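We use cookies to keep you logged in. Accept | Manage settings

Search this forum Advanced search Go

Virkdale Home & Laundry Board > Washing, drying, ironing > White shirts going yellow at the collar

rianne_vh wrote:
Okay, I'm at my wits' end with white shirts. My partner wears one to work every day and they all go the same way, that dingy yellow around the collar and under the arms, usually by the second month. I've been using bleach because that's what Mum did, and I swear it's making them worse! We moved to Derkport in May and the water here is hard as nails, if that matters. What's everyone else doing?

kobevd wrote:
Stop with the bleach. It reacts with the sweat and deodorant gunk and you end up yellower than when you started. Oxygen soaker, hot water, overnight, then a normal wash. Done it for years.

Tai_YT wrote:
Seconding the soaker, but I'd get some dish liquid on the collar first. Most of that line is body oil and the soaker doesn't shift oil very well on its own. I rub it in with an old toothbrush, leave it 20 minutes or so while I have a cuppa, then into the tub.

The other thing is drying. I hang mine outside inside out, in full sun if I can get it, and bring them in while they've still got a bit of damp in them so the iron goes over easily.
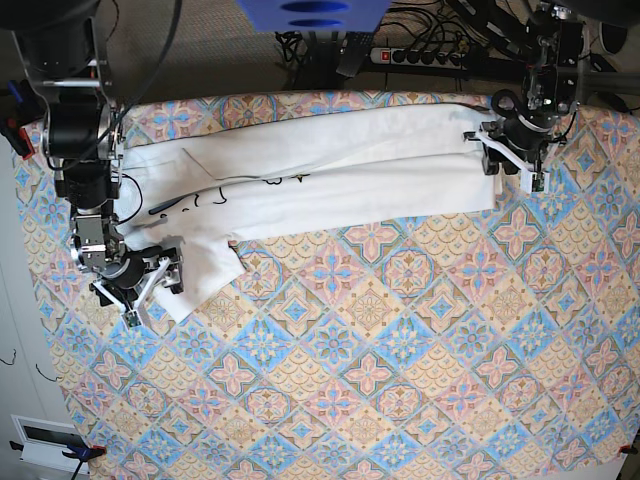 I also gave up fabric softener on anything white. It leaves a coating, the coating grabs the dirt, and then you're back on here complaining about your collars. Half a cup of white vinegar in the rinse does me fine.

kobevd wrote:
Full sun on a poly blend? You'll cook it. Mine went a horrible creamy colour after one summer on the line. Shade for blends, sun for pure cotton.

Tai_YT wrote:
Mine are all cotton so fair enough. I still reckon your creamy colour was leftover detergent though -- people use way too much of it.

viorica.p wrote:
Has anyone asked about the machine? I had the same trouble with our old Torkora and it was the filter, absolutely disgusting in there. Cleaned it out, ran it empty on the hottest cycle, and the whites were a different colour the very next load. Hard water makes it all worse too, so put some washing soda in with your powder.

rianne_vh wrote:
Um. I've never cleaned the filter. I didn't know it had one. Going to look now...

rianne_vh wrote:
Right, found it. We won't discuss what was in it. I've got two shirts soaking overnight and I did the dish liquid first like Tai said. Kobe, they're a blend, so they'll go under the verandah.

pieterv wrote:
Or buy cheaper shirts and bin them -- I get mine at Maes and don't lose any sleep over it.

viorica.p wrote:
Pieter, that's a terrible answer and you know it.

Reply to this thread

Contact us | Terms | Copyright 2018 Virkdale Home & Laundry Board | Back to top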